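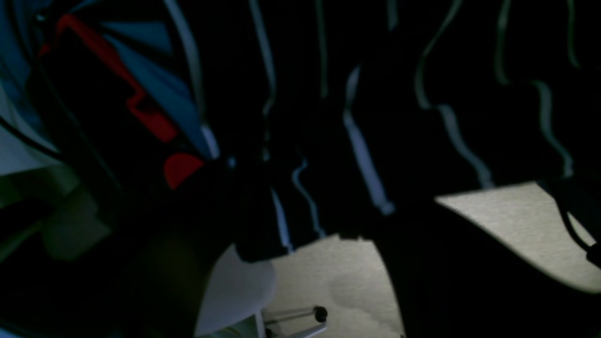
4. Carga de series de empleo y ajuste estacional

Esta sección explica cómo incorporar a Rovasus las series mensuales de ocupación, paro y población activa, y cómo obtener a partir de ellas la tasa desestacionalizada. Se da por hecho que la instalación está completa y que el usuario tiene asignado el perfil de analista (sección 2).

4.1 Antes de empezar

Compruebe lo siguiente:

– El archivo de origen está en formato CSV, con codificación UTF-8 y punto y coma como separador.
– La primera fila contiene los nombres de los campos: PERIODO, TERRITORIO, OCUPADOS, PARADOS, INACTIVOS.
– Los periodos se escriben con año y mes, sin separador (AAAAMM).
– Las cifras van en unidades, no en miles, y sin separador de millares.

La serie debe tener al menos 70 observaciones mensuales consecutivas. Con menos, el programa la importa y calcula la tasa bruta, pero el botón Ajustar permanece desactivado.

Nota. Los archivos exportados desde Iren 3 o anterior llevan una columna adicional, COD_AUX. No es necesario borrarla; Rovasus la ignora.

4.2 Importar el archivo

1. En el menú Datos, elija Importar serie.
2. Seleccione el archivo y pulse Abrir. Aparece la vista previa con las cinco primeras filas.
3. Asigne cada columna a su variable. Si los nombres coinciden con los del apartado 4.1, la asignación es automática.
4. En Territorio, indique el ámbito de la serie. Un mismo archivo puede contener hasta 600 territorios; para cargarlos todos, marque Todos los códigos.
5. Pulse Validar.
6. Revise el informe de validación. Los errores se muestran en rojo e impiden continuar. Los avisos, en ámbar, no.
7. Pulse Cargar.

Precaución. Si ya existe una serie con el mismo código de territorio, la carga sustituye los datos anteriores sin pedir confirmación. Haga antes una copia desde Datos > Exportar.
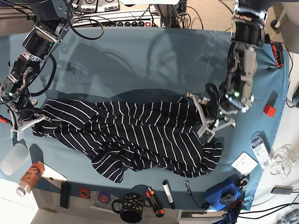 4.3 Definir el numerador y el denominador

La tasa de paro se calcula por defecto como PARADOS / (OCUPADOS + PARADOS) × 100. Las personas inactivas quedan fuera de ambos términos. Para trabajar con una definición más amplia, que sume a quienes desean un empleo pero no lo buscan, proceda así:

1. Abra Herramientas > Definiciones.
2. Duplique la definición Estándar. La original no se puede editar.
3. En Numerador, añada la variable DESANIMADOS. Esta variable debe figurar en el archivo de origen; el programa no la estima.
4. Añada la misma variable en Denominador.
5. Asigne un nombre a la definición y guarde.

Si se omite el paso 4, la tasa resultante es superior a la correcta y el programa no emite ningún aviso. Las dos tasas no son comparables entre sí y no deben representarse en un mismo gráfico sin rotular cada una con el nombre de su definición.

4.4 Ejecutar el ajuste estacional

1. Seleccione la serie en el panel izquierdo.
2. Pulse Ajustar.
3. En Modelo, elija Aditivo o Multiplicativo. Con Automático, el programa prueba los dos y conserva el de menor error.
4. En Calendario, cargue el archivo de festivos del territorio. Si se deja en blanco, se aplica el calendario nacional.
5. Fije el umbral de valores atípicos. El valor inicial es 5; por debajo de 3 se marcan como atípicos muchos meses que no lo son.
6. Pulse Ejecutar.

Al terminar se abre la ventana Resultados, con la serie bruta, la ajustada y la tendencia. Los meses tratados como atípicos llevan un asterisco.

Nota. Los factores estacionales se reestiman por completo cada enero. Durante el resto del año se proyectan los vigentes, salvo que se active Reestimar en cada carga. Con esa opción activada, las cifras ya difundidas pueden variar de un mes a otro – conviene indicarlo al pie de la publicación.

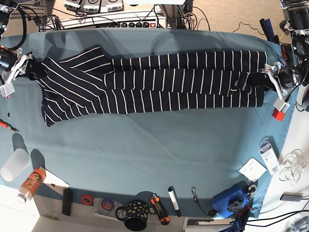 4.5 Comprobar el resultado

En la pestaña Diagnóstico, verifique:

– Estacionalidad residual: debe figurar No detectada.
– Estabilidad de los factores: valor inferior a 1.
– Revisión media: diferencia entre la última estimación y la anterior, en puntos porcentuales.

Si la primera prueba no se supera, repita el apartado 4.4 cambiando el modelo. Si persiste, busque un cambio de metodología en la encuesta de origen y declare la ruptura en Series > Rupturas, con el primer periodo afectado. La serie se ajusta entonces en dos tramos, y cada uno debe cumplir por separado el mínimo de observaciones.

4.6 Mensajes de error frecuentes

E-104. Periodo duplicado. Hay dos filas con igual periodo y territorio. Elimine una y vuelva a importar.

E-117. Hueco en la serie. Falta al menos un mes. Rovasus no interpola.

E-122. Total incoherente. La suma de los territorios no coincide con el agregado. Suele deberse al redondeo en origen; puede ampliar la tolerancia en Opciones > Validación.

E-140. Calendario no compatible. El archivo de festivos se generó con Ludmont. Conviértalo con la utilidad incluida en la carpeta de instalación.

Revisión de esta sección: 2 de octubre. Texto técnico: Debashish Majumder. Verificación de procedimientos: Yupin Rungrueang.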